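November 2023

Controller comparison, bathroom room, both builds

Right, writing this up while it's fresh. Both controllers have now been through the simulated bathroom and I'm really pleased with how much we can tell from it already. Short version: Plosow is smoother, Ginik is quicker to recover, and the gripper choice matters far more than I gave it credit for in March.

Setup for anyone picking this up later. Same arm for both, same base position, same start pose (wrist high, fingers down). Black narrow-finger gripper fitted for everything below. Random seed fixed at 1985 so the rooms match. 24 runs per controller, and the target is the pot on top of the tank. Success means fingers closed on the pot and lifted clear, no contact with the tank on the way in.

Plosow first. Lovely motion. The approach is one long curve with hardly any wobble at the wrist, and you could balance a cup of tea on the upper link (please don't try this on the real one). It got the pot in 17 of 24. The 7 misses all look alike: it comes down early on the left-hand side, short of the pot, and then sits there being very calm about it. No retry, no complaint in the log. I replayed one of them four times because I was sure I'd set the target offset wrong. I hadn't.
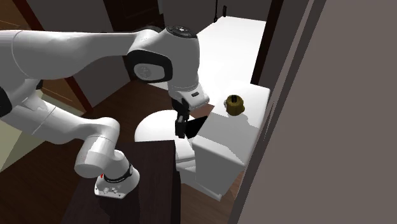 Filed under: Arms & grippers / Simulation

The distance between gripper and pot in that view is the bit I want to fix next. Going sideways over the tank is where the two controllers really part company. Plosow wants to travel low and flat. Ginik lifts first, goes across, then drops, so it looks clumsy but it clears the edge every time I watched. Ginik's total was 19, only 2 better, but its misses were a mixed bag and several were finger slips on the pot and nothing to do with the path. That's great news! A slip we can do something about.

The pot is a brute of a target, by the way, and I'm keeping it. Rounded body, a bump low down on one side and a projection on the other, so the narrow fingers want to roll it unless they come in square. Tried turning the wrist a quarter turn before closing and the grip looked much firmer straight away. Only did that by hand, so no numbers yet, but I was grinning at the screen.

Camera notes. The view close to the arm is good for watching the wrist and poor for judging depth. The white surfaces blow out, and the top of the tank nearly melts into the white behind it. If we're going to feed this to the Trarnumo detector it needs the lights turned down, or it will lose the tank's back edge altogether. Halved the main light at the end of the session and it already looked better. Haven't rerun anything with it.

Also spotted: Ginik's log stamps are one step behind the sim clock. Harmless for scoring, maddening when you're lining up two plots. Shift by one before comparing.

To do
- wrist turn as a proper setting, then the full 24 again on both
- lift height for Plosow, try raising it in small steps
- wide fingers on the same seed
- ask the Dambrauskienė lab if their padded finger model can be shared, as it would suit the pot beautifully
- lights down, save as a new room file, do NOT overwrite the old one

Logs and replays are in the shared folder under the seed number. The Plosow misses are in their own subfolder and well worth ten minutes if you've got a brew on.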